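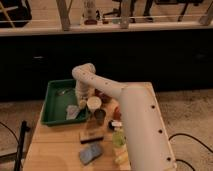
T. Buzatu

Home | Projects | Reports | Contact

Progress report to the Westness Fund: review of the Barkeo table-sorting service, second period

Since the January report we have spent $2,132 of the equipment line, most of it on the Barkeo subscription and the rest on a mounting plate the subscription was supposed to include. Barkeo has agreed that it was supposed to be included. The refund is said to be in motion, at a speed familiar to anyone who has watched the arm in safe mode.

You asked whether a small repair shop or community kitchen could rent the service and get useful work out of it without hiring an engineer. My current position is a firm maybe. Setup took 16 hours against the two in the brochure. Most of that went to Inar, the scheduling software, which wanted to be updated before it would tell us which update it wanted.

The task list is deliberately dull: cups, bottles, a spoon, packets, and a green tray to put things in or take them out of. We leave the table crowded. A bare table makes every product look brilliant, and the sales video has already covered that. 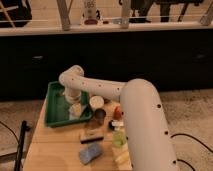
What works and what doesn't

Reach is good. The arm gets to the tray over a fair amount of clutter, and the joint settings have held since the first week. Cups are its strong suit. Crumpled packets are its weak one, and the support desk's advice was to use less crumpled packets.

Changing a task is easier than I expected. The menus are plain, and a person who can program a microwave will manage. Error messages are another matter. Five of them say only "Attend," and the manual lists three different meanings for it.

Spacing is the setting we have fiddled with most. With small items set close together, the default approach path is too confident for my taste,
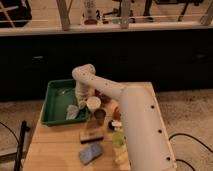

so we now run everything at the cautious profile, and I have asked Barkeo to ship it that way. They are considering it. Next period we repeat the task list with the tray moved to the other side, then price the service against a part-time helper. I would also like to keep the remaining travel money for a visit to a paying customer, should Barkeo care to name one.

Comments

Guest: We got "Attend" all day Tuesday. Restarting Inar cleared it, if that helps.

Guest: Will the cost comparison count the setup hours? It should.

Guest: Same missing plate here. Ask for the refund in writing.

Contact the project office | © Westness Fund | Back to top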